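Munitz Quarterly

The Munitz Quarterly is a small fiction magazine that I've been reading (and, full disclosure, submitting to) for years, so this entry is going to sound like a fan wrote it. It started as a stapled newsletter for the Erkel Writing Workshop and grew into a proper print magazine of short stories, novel excerpts and the odd essay on craft. Each issue runs 143 pages, and I've never seen it go a page over.

Most of what it prints comes from writers without a book out yet. I love that about it! You open an issue and everybody in there is new to you, and then two years later you spot one of them on a bookstore shelf.

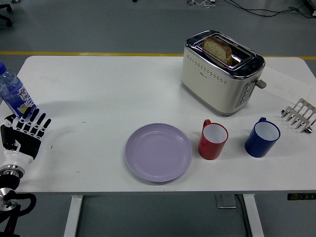
Submissions

The magazine reads only in April, and the window closes at 5 p.m. on the last Thursday of the month. Last year it received 3,651 stories and took 52 of them, so don't feel bad about a no - I have a whole folder of them. Stories go in without a name on the manuscript. Novel excerpts are welcome as long as they stand on their own.

The Nigatu Prize

One story a year wins the Nigatu Prize, which comes with a cash award and a chapbook from Arell Press. The chapbooks are lovely little things, with sewn spines and the author's notes at the back. Early ones are hard to find now, though the workshop library keeps a full set (you can read them there but not borrow them, I asked).

Contact | Copyright Erkel Writing Workshop | Back to top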